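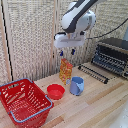
*Gripper over the cereal box, fingers open, no contact yet.*

**February 2026, Wednesday, Tudotlow workshop, back table**

Present: me, and Fermín Bravo for the second half of the evening.

Continued with the grocery task. The aim is the same as last week: take the box from the table, carry it to the red basket, lower it and let go. The bowl and the cup stay on the table as obstacles and must not be touched.

Before starting I measured again the height from the table to the arm base flange. It is 685 mm. In the config file there was still the old value from before we changed the base plate, and this explains why all the approach points were too low on Monday. I corrected the file and wrote the new value also on the tape at the control box. Please do not change one without the other.

The Bradier power supply was quiet this time. I moved its ground wire to the second screw and I think the old screw had paint under it.

Wrist camera: it is still the weak part. From the approach height the picture is good enough to find an object, but when the gripper is near to something the lens cannot focus anymore and the detector gives nonsense.
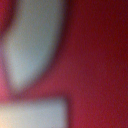 For now I take the last good position from a distance and keep it for the rest of the move, without correction. It works if nobody pushes the table. Fermín proposes a lens with shorter focus from Hollmann, and he will ask how long the delivery takes. I would like first to try to turn the focus ring of the present one by hand, it is fixed with a drop of glue only. If I break it, we order the lens anyway.

Grip force: I started at 70 in the Tralent driver menu (the menu does not say the unit, I suppose percent). With this the carton got a small dent at the top, so I went down in small steps until the box slipped, and then back up two steps. The box hangs from its top edge, so the lower end can swing when the arm stops too hard.
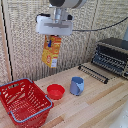 I put the acceleration limit lower for the sideways part only. The lift can stay fast. Fermín asked why we do not grip the box lower, at the middle. The answer is that the fingers come from above and are short, so for a lower grip we must turn the whole wrist, and then the cable is too tight. The cable should get one more clip on the arm before we try this. I did not find the clips, they are not in the drawer with the label "clips".

Placing: the release height is measured from the table, but the basket has its own floor and the box stands on this. I added an offset of 2 mm more than the measured floor and it seems to be fine. After opening the fingers the arm must go straight up first and only then to the side.

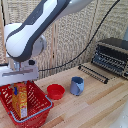
In the old sequence it went up and sideways in the same move, and one finger caught the carton. This is now split in 3 separate moves: open, up, away. Slower, but I prefer it.

To do:

- focus ring, try by hand
- cable clip for the wrist
- repeat the full sequence with the basket turned, the handle toward the wall
- save the config to the shared folder (I forgot it today, it is only on the workshop computer)

Arm parked and main switch off. The basket and the other objects can stay on the table until my next evening, I marked their places with pencil.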